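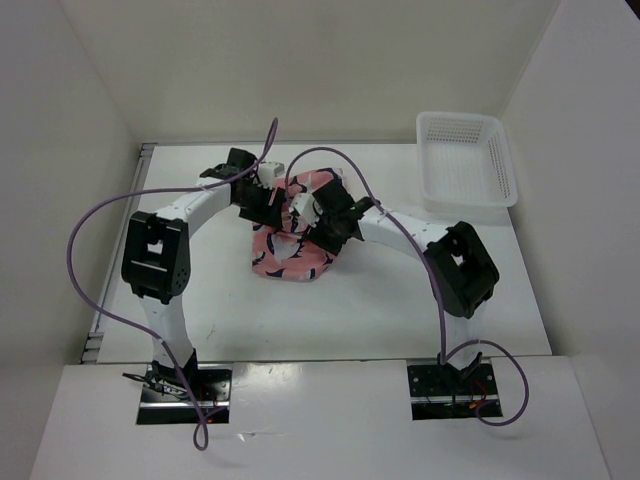

欠測の多い年をそのまま年平均に入れると傾きが変わってしまうのに、前の版の手順にはその確認が抜けている、とSenga Moffatは書いている。指摘のとおりなので、欠測処理を独立した手順に分け、全体を改訂した。旧版の表計算シートを使っている場合は、手順3以降をやり直すこと。

検潮記録から海面水位の長期傾向を求める手順

対象は、一地点の検潮記録から相対海面水位の変化率(mm/年)と、その不確かさを求める作業である。報道や行政資料に出てくる「この海岸では海面が年に何ミリ上昇した」という数値を自分で確かめる用途を想定している。将来予測は扱わない。作業例にはJovville港の記録を使う。

用意するもの
・月平均潮位のデータ(CSV形式)
・観測所の履歴(移設、機器交換、基準面の変更日)
・同じ期間の月平均海面気圧
・表計算ソフト、または解析ツールRerell

月平均値が公開されていない観測所では毎時値から作る。毎時値の単純な日平均には潮汐成分が残るため、潮汐除去フィルターをかけて日平均を求め、それを月ごとに平均する。

手順1 基準面を確認する
潮位の数値は、観測所ごとに決められた基準面からの高さで記録されている。基準面が途中で変更されていると、記録に段差が生じる。履歴の変更日と変更量を照合し、全期間を同一の基準面に換算する。変更量が履歴に書かれていない場合は推測で補正せず、変更前後を別の系列として扱う。

Jovvilleの記録には段差が2か所ある。一つは岸壁改修に伴う検潮所の移設、もう一つは機器の交換によるものである。前者は水準測量の結果が残っており換算できる。後者は並行観測の期間が短く、オフセットの推定値に幅がある。この幅は手順6で不確かさに加える。

手順2 単位と符号をそろえる
配布元によって、mm、cm、mが混在する。欠測を示す値(-99999など)が数値として読み込まれていないかも確認する。最小値と最大値を表示させれば、単位の混在も欠測値の混入もほとんどの場合わかる。以後はすべてmmで計算する。

手順3 欠測を処理する
まず各月の有効日数を数え、基準に満たない月を欠測とする。基準は作業の前に決め、記録しておく。結果を見てから基準を動かすと、望む傾きに寄せることができてしまう。

次に季節変化を除く。全期間から暦月ごとの平均を求め、各月の値から対応する暦月の平均を引く。こうして得た値を月偏差と呼ぶ。多くの海岸で潮位には明瞭な季節変化があり、たとえば9月が高い地点で9月だけが欠けると、その年の単純平均は低く出る。月偏差に直してから年平均をとれば、この偏りは小さくなる。

欠測を前後の月から直線で補間しないこと。回帰計算は欠測があっても実行でき、補間した点を加えると独立な観測が増えたように扱われ、不確かさが過小になる。

手順4 気圧の影響を除く
海面気圧が1 hPa下がると、海面は静的な応答として1 cm高くなる。月平均気圧の偏差を求め、1 hPaにつき10 mmを潮位偏差に加える(気圧が平年より高い月は正、低い月は負の補正量になる)。符号の誤りが非常に多い。補正後に月偏差の標準偏差が大きくなった場合は、まず符号を疑う。

この補正は傾きより不確かさに効く。気圧そのものに長期傾向がある地域では傾きも変わるため、補正の有無を結果に必ず併記する。

手順5 直線を当てはめる
横軸に時刻(年の小数表記)、縦軸に補正済みの月偏差をとり、最小二乗法で直線を求める。月の代表時刻は月の中央とする。表計算ソフトならSLOPE関数でよい。Rerellでは、系列を読み込んだうえで「傾向」から「線形」を選び、季節成分の項目を「除去済み」にする。ここを「自動」のままにすると、季節成分が二重に処理される。

期間の選び方には注意がいる。短い記録では、数年規模の海洋変動や、周期18.6年の潮汐の変動が傾きに混入する。10年分の記録から得た傾きを長期傾向と呼ぶことはできない。始点と終点をそれぞれ数年ずつずらして計算し、値がどの程度動くかを表にしておく。報道の数値と合わないときは、計算の誤りよりも期間の違いが原因であることが多い。

手順6 不確かさを求める
隣り合う月の偏差は互いに似た値をとるため、通常の回帰で出力される標準誤差は小さすぎる。残差のラグ1自己相関係数rを求め、有効標本数を次の式で計算する。

有効標本数 = n ×(1 − r)÷(1 + r)

nは有効な月の数である。n = 200、r = 0.6なら有効標本数は50となり、標準誤差は元の値の2倍になる。段差のオフセットに幅がある場合は、上限と下限のそれぞれで手順5を実行し、傾きの差の半分を別の誤差成分として二乗和で合成する。

手順7 地盤変動を分けて考える
検潮所は陸に固定されているので、記録に現れるのは陸に対する海面の高さである。地盤が沈下していれば、海面そのものに変化がなくても潮位は上がる。近くに測位衛星の連続観測点があれば、その上下変動速度(上向きを正とする)を相対変化率に加えることで、地球中心を基準とした変化率に換算できる。

Jovvilleの場合、最寄りの観測点はJarkauとFourieにある。Jarkauは岩盤の上、Fourieは埋立地にあり、上下変動の速度が一致しない。距離だけを見ればFourieが近いが、検潮所の地盤条件に近いのはJarkauである。どちらを採用したかと、その理由を明記する。水準測量で検潮所と観測点の高さが定期的に結ばれていない限り、換算値は参考値にとどめる。

浸水対策の検討に使うのは、通常は換算前の相対変化率である。護岸も道路も、地盤と一緒に動く。

手順8 結果を書く
最低限、次の項目を記載する。

・観測所名、データの取得元、データの版
・使用した期間と有効な月の割合
・欠測の判定基準
・気圧補正の有無による傾きの差
・相対変化率と不確かさ(信頼水準を添える)
・地盤変動の扱い

一地点の結果を世界平均と比較するときは、両者の期間をそろえる。世界平均との差があること自体は、どちらかの値が誤りである証拠にはならない。海流、水温、塩分、氷床の質量変化に伴う重力場の変化によって、変化率は場所ごとに異なる。

よくある誤り
相対変化率と換算後の変化率を同じグラフに凡例なしで重ねる。年最大潮位の傾向を平均海面の傾向として引用する。直線の傾きをそのまま遠い将来まで延長する。暫定値と確定値を区別せずにつなぐ。最後の例では、系列の末尾だけに小さな段差が生じるため、見落としやすい。

改訂履歴
・手順3を新設し、以降の番号を繰り下げた(Senga Moffatの指摘による)
・手順6の計算例を差し替えた
・手順4の符号の説明を修正した(Kirstin MacBrayneの確認済み)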